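Print this page | E-mail this to a friend

Maple board went fuzzy after oiling, start over?

posted by plimgate_kitchen, 9 April 2022

Got a maple cutting board secondhand, sanded it and put mineral oil on. Looked great. Washed it once and now the whole top feels like a peach. Not sticky, just rough. Did I buy the wrong oil or do I sand again? Used 120 paper because thats what was in the drawer. Also one end rocks a tiny bit on the counter, maybe 2 mm. Don't want to wreck it.

ovenmitt277

Oil is fine. It's the sanding. Water makes the cut fibers stand up, every new or freshly sanded board does it. Go 120, then 180, then 220. Wipe with a damp rag, let it dry all the way – overnight is best – then 220 again, light. Do the damp rag thing twice if you have the patience.

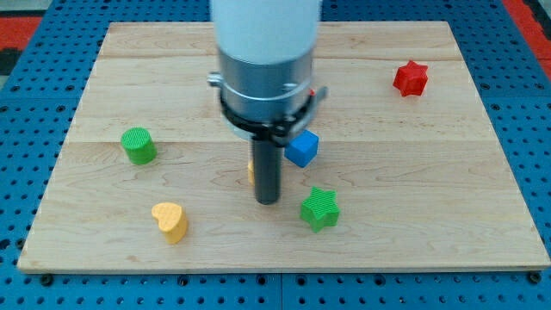

Then oil. Flood it, leave it a few hours, wipe off what's left. Again the next day. Do the edges and the underside too, people skip the underside and then wonder why it cups. End grain drinks the most so keep going there till it stops soaking in.

Don't bother going up to 1,000 grit like some videos tell you. Waste of paper on maple and the oil goes in slower.

The rocking could be from washing one side only. Stand it on edge for a week and see, might settle on its own. If not, small rubber feet.

saltbox_mornirero

just use olive oil, my family always has, never had a problem

grainyday

Please not olive oil, it can go rancid and then the board smells. Mineral oil or a board wax. I use the Räsänen one, beeswax in it, pricey but a tin lasts me since September. Agree with the first answer on the damp rag. And no dishwasher, ever, even if it's "only once". Mine split right down a glue line.

Comments

plimgate_kitchen: Did the rag twice, smooth now. Still rocks. Feet ordered

tinlid: does this work on beech to?

ovenmitt277: yes same thing

Related
Getting onion smell out of wood
Dark spots on a butcher block
Is Multemska board wax worth it?
Rubber feet – screw on or stick on

Print this page | E-mail this to a friend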